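Wednesday, May 20, 2026
Crumb binder, oat base, Tastodden recipe

Batch 5 mixed this morning, same flour as batch 4. Syrup up from 5 to 6 percent by weight, water unchanged. Rested 90 minutes under film before baking. Dough came off the paddle cleaner than last week and took less scraping. Tray 2 was browned at the corners; the oven fan side again, to be rotated at half time from now on.

Snap is still poor. Pieces from the middle of the slab bend before they break, edge pieces break well. I read this as moisture left in the middle and would leave the syrup alone until we have dried a full slab overnight.
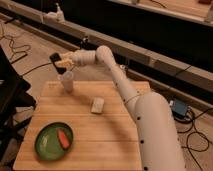
Mafalda Macedo disagrees: the slab is too thick for the Vilela tin, and drying it longer will only harden the edges. She would roll it thinner and keep the bake time as it is.

Fair point. Both go on the plan, one change per batch. Thin slab first, overnight drying second. Scale on the Bitberg bench drifts by 2 grams after warmup, so tare before each weighing. Oat flakes are low, one bag left. Reorder from Pludetti, fine cut.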